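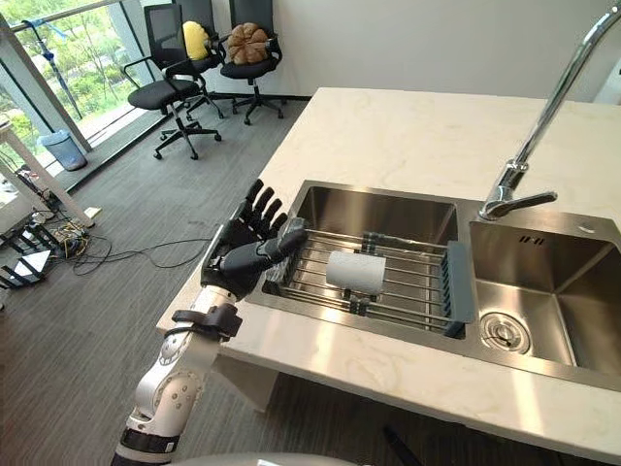 Plindix Hand Kit: Is It Worth the Price?
Final project report, Varbridge College, Applied Automation
November 7, 2018

1. What we wanted to find out

The Plindix kit is sold as a robot hand and arm package that can do household chores "out of the box." The sales page uses the word "effortless" five times. Our team wanted to know how much of that holds up when students with one semester of robotics set it up and run it. We borrowed the kit through the Gemthorpe equipment pool in July, so we paid nothing for it and owe the seller nothing.

2. Setup

The quick start guide promises one afternoon. We needed 2 full days. Most of that went to calibration, which failed without any error message whenever the arm was powered on before the controller. The manual covers this in a footnote in the back. Cable lengths were another problem – we had to rearrange our work area to reach everything.

3. Tasks

We picked chores the sales page mentions by name: moving items at a sink, and picking up and holding round objects. Each task was run 10 times with the factory settings and no changes to the code.

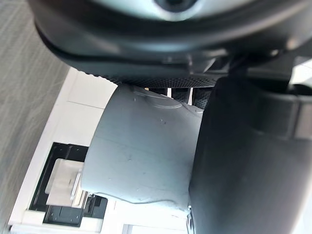 Round objects were the better half of our results. The grip software does adjust to different widths, and we give it credit for that. What it does not do well is judge force. The settings menu has a slider marked "soft" to "firm," with no units, and the same position gave us a different grip from one day to the next. Two team members think this was our calibration. The rest of us think a product at this price should not depend on that.

Sink tasks were worse. The planner often picked a long path over the counter and then stopped to ask for confirmation. A person had to stand at the laptop the whole time, so we can't call it automatic.

4. Compared with the Tse kit

We used the older Tse kit last year. It is slower and has fewer grip modes, but its log files say what went wrong. The Plindix logs mostly say "task ended."

5. Recommendation

We would not buy the kit for the teaching lab at the current price. If the seller fixes the logs and publishes real force values, the department could look at it again. Our run sheets and settings are in Appendix A.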